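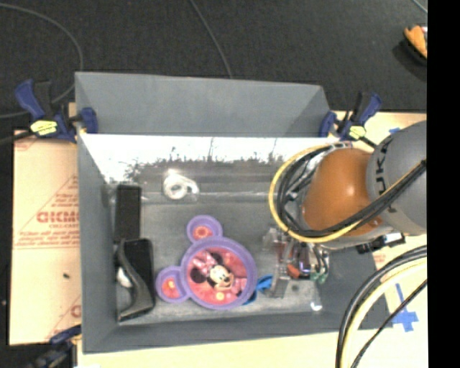
Griet Bakker wrote to me after my last post to say I had been too easy on Curncombe, and that any place charging that much for soup ought to bring bread without being asked. She had waited fifteen minutes for hers. Fair enough. I went back in September to try it again, this time for dinner instead of lunch.

We were four people, two of them under ten, and we got there at 5:30 without a reservation. They put us at a table near the kitchen door, which was noisy but meant the food came fast. Bread arrived with the menus. It was a dark sourdough with salted butter, and the kids ate most of it.

I had the leek and potato soup again and it was better than at lunch, thicker and with more pepper. My husband had the braised short rib. The meat was tender, the carrots were undercooked. The kids split a roast chicken plate and there was enough left for me to finish. They don't have a children's menu, but the server offered to split the plate before we asked and didn't charge for it.

Dessert was a custard tart that the menu calls Guimarães style. I can't tell you how close it is to the real thing. The pastry was crisp and the filling wasn't too sweet, and I would order it again.

The bill was $212 with wine and tip. That's a lot for a weeknight and we won't do it often. Parking behind the building is free after 5, but there are only a few spaces and the lot is badly lit, so try the street first. They're closed for lunch through the end of the month.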